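最終更新:1月

共用作業室における持ち帰り用リュックサックの荷造りと返却整理に関する調査報告

生活環境デザイン演習 第2班
報告者:Noémie Beaulieu

1.調査の目的

本報告は、ブロルノシャム(Brornosham)学習館の共用作業室で行われている貸出用リュックサックの荷造りについて、作業台の使い方と中身の入れ方の二点から検討した結果をまとめたものである。

同館では、幼児のいる家庭を対象に、絵本、布製の遊具、ぬいぐるみを一つの袋に詰めて貸し出す「おでかけ袋」事業を行っている。貸出期間は2週間である。返却された袋は作業室で開けられ、中身の点検と補充を経て、次の家庭に渡される。この点検と補充の手順は文書化されておらず、担当する者によって入れる順序も台の使い方も異なっていた。利用家庭からは「ぬいぐるみがつぶれた状態で出てきた」「底に入った絵本が取り出しにくい」という意見が寄せられており、担当職員より本班に改善案の作成が依頼された。

2.施設と作業室の概要

学習館の建物は1961年の竣工で、当初は地区の集会所として使われていた。敷地そのものの利用は古く、館内の年表には1880年に織物の乾燥場が置かれたとの記載がある。作業室は一階の北側に位置し、窓は高い位置に一か所のみである。照明は天井灯に依存しており、手元の明るさは台の位置によって差がある。

室内の主な備品は、作業台、壁際の開放棚、補修用具を収める引き出し、返却品を一時的に置くための台車である。開放棚はホルクベルグ(Horkberg)社製で、棚板の高さを変えることができる。収納箱にはビネックス(Binex)社の浅型を用いている。箱の正面には中身を示す札が差し込まれているが、調査開始の時点では札と中身が一致しない箱が見られた。

3.調査の方法

調査対象は、期間中に返却されたリュックサック33点とした。それぞれについて、次の項目を記録票に記入した。

・袋を開けた時点での中身の並び
・ぬいぐるみおよび布製品の変形の有無
・肩ひも、留め具の状態
・点検の開始から棚に戻すまでの所要時間
・作業中に台上で物を移し替えた回数

所要時間は、袋が台に置かれた時点から棚に収められた時点までとし、補修が必要と判断されたものは集計から除いて別に扱った。記録は班員が交代で行い、記入の基準をそろえるため、最初の数点については全員で同じ袋を観察し、記録票を照合した。あわせて、作業を担当する職員への聞き取りを行った。

4.現状の把握

4.1 中身の並び

返却時の並びには家庭ごとの差が大きかったが、絵本を先に入れ、その上に布製品とぬいぐるみを重ねる例が最も多く見られた。この並びでは、重いものが下になるため袋の形は安定する。一方、絵本が横倒しになると袋の底で斜めに止まり、取り出す際に上の品をすべて出さなければならない。

ぬいぐるみの変形は、開口部の近くに押し込まれていた袋に集中していた。ファスナーを閉じるときに上から力が加わるためと考えられる。耳や帽子など、本体から突き出た部分をもつものは特に形が崩れやすく、点検の際に手で整える作業が必要であった。

4.2 肩ひもと留め具

肩ひもの扱いは、当初の想定よりも作業時間に影響していた。袋を台に置いたとき、ひもが袋の下に入り込むと、持ち上げて引き出す動作が加わる。また、ひもが台の縁から垂れた状態で袋を動かすと、椅子の背に引っかかることがあった。聞き取りでも、職員から「中身より先に、ひもをどうにかしたい」との発言があった。

4.3 作業台の使い方

作業台では、開封、点検、補充の三つの作業が同じ位置で行われていた。点検済みの品と未点検の品が隣り合うため、同じ品を二度確認する例があった。台の奥側はほとんど使われておらず、手前に物が集中する傾向が認められた。

5.改善案の検討

5.1 袋の置き方

袋を立てて詰める方法と、横に寝かせて詰める方法を比較した。立てた場合は中身が自重で下に沈み、開口部に余裕が生まれるが、片手で袋を支え続ける必要がある。寝かせた場合は両手を使うことができ、中身の位置も確認しやすい。ただし、閉じた後に袋を起こすと中身が動くため、薄い布で隙間を埋める工夫を要する。

班内で試行した結果、点検の段階では袋を寝かせ、補充の最後に立てて形を整える手順が適当であると判断した。

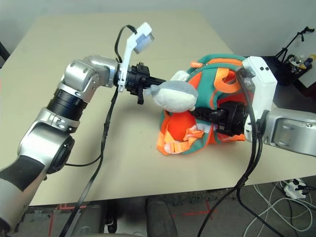
荷造りの手順を定めるにあたり、本班が最も重視したのは、ぬいぐるみを入れる時期である。従来は入れる時期が決まっておらず、他の品と一緒に台に広げられていたため、詰め終えてから入れ忘れに気づくことがあった。改善案では、袋を台に寝かせた後、ぬいぐるみを袋の上に載せておき、他の品の点検が済んでから最後に収めることとした。灰色の帽子のような頭部をもつ白いぬいぐるみの場合、緑色の袋の上に置けば色の差によって見落としにくい。同じ理由から、橙色の肩ひもと留め具も明るい色の天板の上で位置を確かめやすいが、袋の前に広がったままでは他の品を並べる場所が狭くなる。このため、ぬいぐるみを収める前に肩ひもをまとめる工程を設けた。

5.2 肩ひものまとめ方

肩ひもについては、左右をそろえて二つ折りにし、背面側に回して布製の帯で留める方法を採用した。帯は、市内の手芸材料店ホジャ(Hoxha)で購入した端切れを用いて班員が縫製したものである。面ファスナーも試したが、袋の布地に付着して毛羽立ちを生じたため採用しなかった。

5.3 作業台の区分

台を左、中央、右に分け、左を返却品、中央を点検、右を補充済みの品の場所とする案を作成した。区分は色の異なる薄い敷布で示す。粘着テープによる表示は、はがした跡が残るとの指摘が職員からあり、見送った。

6.試行の結果と課題

改善案に沿った試行では、点検の所要時間が短くなる傾向がみられた。特に、肩ひもを先にまとめた袋では、台上で袋を持ち上げ直す動作が減少した。ぬいぐるみの入れ忘れは、試行の範囲では確認されなかった。

一方で、次の課題が残った。第一に、敷布が作業中にずれ、区分の境目が不明瞭になることがあった。第二に、絵本の判型がそろっていないため、背面に沿わせて立てる入れ方がすべての袋には適用できなかった。大型の絵本を含む袋については、別の手順を設ける必要がある。第三に、返却時の荷造りは各家庭に委ねられており、作業室の手順を改めるだけでは輸送中の変形を防ぐことができない。袋の内側に入れる簡単な図入りの案内について、学習館と協議を続けている。

なお、試行は班員が中心となって行ったため、日常的に作業を担当する職員が同じ手順をとった場合の所要時間は未測定である。記録票の様式と帯の型紙は作業室の引き出しに保管し、次年度の班が利用できるようにした。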